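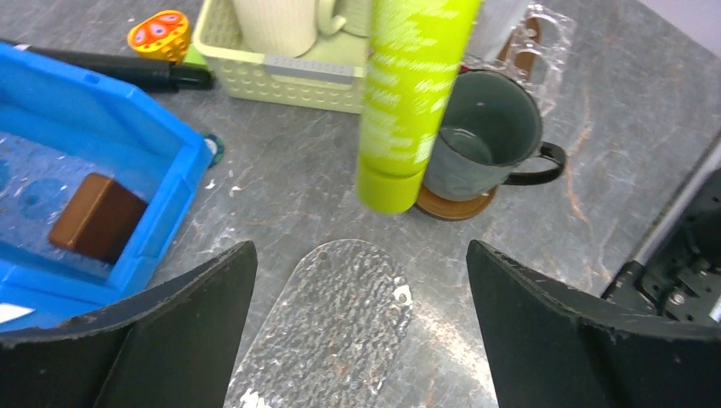 Wrist camera view, left to right: blue bin, cream mug in its basket, dark gray mug on the coaster.

The student manipulation project at Deltley opens its lab one afternoon each December. I teach a robotics elective at a community college in the next county and went to see how a first-year course handles two-arm work on a modest budget. The visit ran from 1 p.m. to a little after 4.

The lab is on the second floor, past the machine shop. Signage was poor and I walked the length of the building twice. Visitors got a badge, a pair of safety glasses and a one-page handout with the course schedule on the back.

The course has 23 students this term, divided into teams that share bench time in two-hour slots. Each team writes a task sheet before it touches the hardware. A task sheet states the starting layout, the allowed moves, the end condition and what counts as a failed run. Sheets are reviewed by another team, and the examples pinned up in the hallway had a good deal of red ink on them. One had been sent back over the word "near," which the reviewers wanted replaced with a distance.

The current assignment is tabletop sorting with household objects. Teams drive the arms by hand control first and record those runs, then train a policy on the recordings. The class had logged 785 runs at the time of my visit. The stated goal is 700 usable ones after review, so the margin is smaller than it looks. The most common reason for rejecting a run is operator hesitation: long pauses over an object teach the policy to pause as well. Dropped objects are kept if the operator recovers without outside help.

Software is a package called Nustard, written by an earlier class and maintained by whoever takes the advanced section. It handles recording, playback and labeling. Playback is good. The labeling screen is slow, and the students said so before I had a chance to ask.
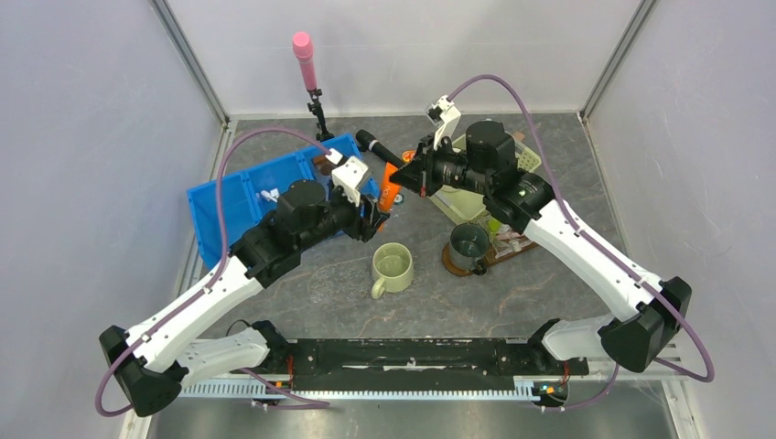 The two arms share one base, which fixes the distance between the shoulders and saves recalibrating one arm against the other at every session. The cost is reach. With both arms working toward the middle of the table, the operator has to think about the elbows as well as the grippers, and the task sheets now include a line on which arm has right of way. Cable routing is the other standing issue. The cables need enough slack for full wrist rotation, and slack gets in the way of everything else. The course spends one full session on it – more than I give it, and I plan to change that.

Mugs were the main topic of discussion in the afternoon. A handle can be gripped from only a few directions, and the approach changes with every starting layout. Several teams had given up on the handle and grip the rim.

The last hour was a talk on the Birkovia meet, where the course sends 3 teams each spring. The rules there use the Annamalai scoring sheet, which weights repeatability over speed. A team that finishes slowly on every attempt will outscore one that is fast and misses twice. I asked for a copy of the sheet and was given one, along with last year's results.

Parking is in the north lot and requires a permit before 3 p.m. The handout does not mention this.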